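Search the newsletter
Enter keyword
Go

Walking in the lunch break: what we learned from the first round

May
By Dörte Stüber

In the last issue I promised to report how our walking group is going, and several members asked me about it at the front desk, so I will try to write it down in good order. 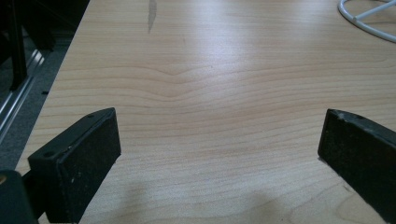 The idea came from Prakash Kartha, who leads the mobility class in the evening. He had noticed that many people who join our club in winter stop coming when spring arrives. They do not dislike the exercise. They have work, they have children, and the drive to the club takes a good part of the free time they have. Prakash asked if we could offer something which needs no drive, no locker and no special shoes. Walking was the easiest answer, and I must admit that at first I found it a little too easy. I have done strength training for many years, and for me a walk was the thing you do after the sport.

I have changed my opinion on this, at least partly.

The group meets at noon by the side entrance in Bondville. We walk for eight weeks, always the same loop, which goes past the old Ostermann works and back along the creek. A fast walker needs a bit more than half an hour for it. If you have only a short break, you can turn at the footbridge, and then you are back at your desk in time. I was afraid that people would be bored by the same way each time, but the opposite happened. When you know the loop, you do not have to think about it, and you can feel by yourself whether you are faster or slower than last week.

About the speed there was some discussion. Shayne Pomare, who was a middle-distance runner when he was younger, wanted us to walk so fast that talking becomes difficult. Others came mainly to talk. We found a middle way: on the flat part by the creek everybody walks at the pace they like, and on the hill behind the works we go together and a little faster than is comfortable. The hill is short. At the top we wait until the last person has arrived, and we do not start again immediately, so that this person also gets the rest. I mention this because in other groups I was often the last one, and each time I reached the others, they were already leaving.

Now to the question of counting steps. Many of you use a watch or a phone for this, and some members were worried because their numbers were different although they had walked side by side. This is normal. A phone in a loose jacket pocket counts in another way than a watch on the wrist, and if you push a stroller or hold your hands still, the watch can miss a part of the walk. Ottmar Haberkorn made a small test on the loop. He walked a piece of the creek path and counted 1000 steps himself, in a low voice, which I imagine looked strange to the people with dogs. His watch showed 98 percent of them. His phone was further away from the truth, but he had it in his backpack, between a sandwich and a rain jacket. My advice is that you choose one device, wear it always in the same place, and compare only with yourself.

You also do not need a device. Helmut Buschmann has none and writes a small cross in his pocket calendar for each walk. He has missed only two walks since the start, and both times he was at the dentist.

A few words on clothes and shoes, as this is what new people ask most. Any shoe in which you can walk one hour without pain is good enough. Please do not buy new ones only for us. If the sole is worn down on one side, the path by the creek can be slippery after rain, and then I would take another pair. Take a thin layer more than you believe you need, because on the hill you get warm and on the way back the wind comes from the front. Water is not necessary for such a short walk in spring, but in summer we will bring some.

If you had knee or hip problems before, please speak with your doctor first, and tell me also. I do not need the details, I only want to know if I should plan more time for the hill. On the way down many people feel the knee more than on the way up. Shorter steps help with this. Prakash shows how to do it at the start of the walk if you ask him, and he will also show two stretches for the calf that can be done against the wall by the entrance.

What did not work so well? The start time. We wrote noon, and some came at noon, while others understood that they could leave the office at noon. The ones who were punctual stood and got cold. From the next round we will leave at ten minutes after twelve, and this time we will really leave. Those who come later can walk the loop in the other direction and will meet us near the bridge – this was the suggestion of Shayne, and he has tried it already, not completely by choice.

The next round begins in June and goes again for eight weeks. Members pay nothing. Guests can walk with us two times for free, and after that we ask them to join the club in some form; the small membership is enough. You can put your name on the list at the front desk or simply come to the side entrance. In strong rain or thunder we do not walk. In light rain we do, so please bring a hood.

Printed maps of the loop are in the rack next to the course schedule. On the older ones the footbridge is missing, so please take one with the green border.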